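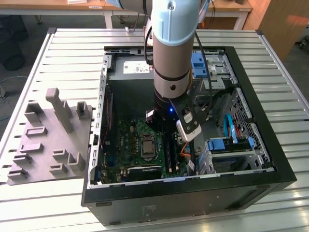
Elaheh Ghaffari writes, on last week's notes: the handout treats a medley as one song with one license, and the Tomoana clip would have failed on that reading. Each song quoted needs its own clearance, even if only two lines are sung.

The correction stands. Section 3 is replaced by the text below.

3. Family performance videos: rights and production

3.1 Terms
Medley: two or more existing songs performed in sequence as one track.
Sync license: permission from the publisher to set a composition to moving pictures. One per composition.
Master license: permission to use an existing recording. Not needed if the backing track is newly recorded and the producer owns it.

3.2 Case: the Tomoana clip
A parent filmed a child singer at Pluvutbridge, a family theme park, for the video service Rellarance. Running time is 297 seconds. The backing track was bought from Imus, a karaoke supplier. The Imus terms covered live singing only — video use was excluded. The track was re-recorded by a pianist and the vocal kept. Picture was then recut to the new tempo, which dropped from 92 to 88 beats per minute in the closing section.

3.3 Location
A park ticket is permission to enter. Filming for release needs a separate location agreement, which should name the areas used, the hours, and whether costumed staff may appear. Background guests who can be recognized need a release or must be blurred.

3.4 Child performers
Rules differ by state. Check the permit, the daily limit on hours, and whether part of the fee must be held in trust. A parent acting as producer is still bound by these — the family tie does not remove the permit in every state.

3.5 Cue sheet
List each song in order with title, writer, publisher, start time and length in seconds. The opening number in the Tomoana clip runs 42 seconds and is entered as a visual vocal.

Reading for Tuesday: chapter 2, through the section on split publishing. Bring a blank cue sheet.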